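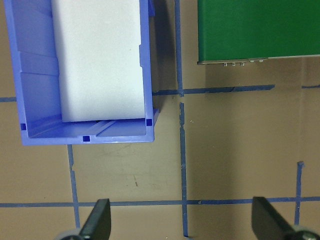
Will I still have a job on the packing side come April? Khrystyna Stetsiuk put that to us before the first meeting had even started, and so many of you have asked it since that it goes at the top. The answer is that all 17 packing positions at Flolton stay as they are through the trial, and anyone who moves over to the sorting table keeps the same pay and the same shift.

What will the people at the sorting table do all day?

Mostly they set up each run, keep an eye on it, and step in when a piece gets dropped or lands in the wrong spot – more walking and looking than lifting, and a fair bit of note taking too.

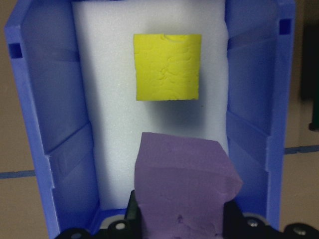
Do I need any computer experience to sign up?

None at all. Training takes 3 mornings, you're paid for every one of them, and Kibet Lyimo is happy to go over anything again if it didn't stick the first time.

Who can stop the robots?
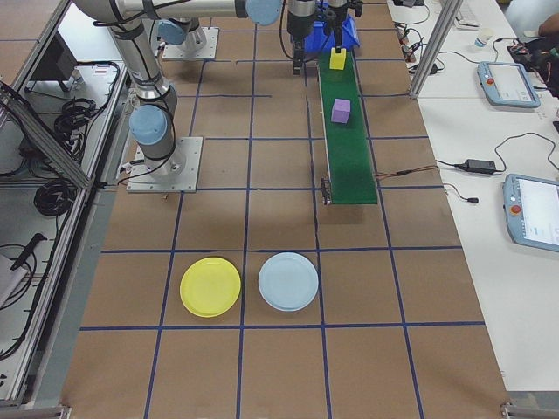

Stopping a run is up to whoever is on the shift, and you won't be asked to defend it afterward. Please do it early if something looks off to you, even if it's only a feeling! The red buttons are on the pendants over on the white table beside the belt, so get to know where they sit before your first run – and then tell Kibet what you saw, so it can go in the shift log.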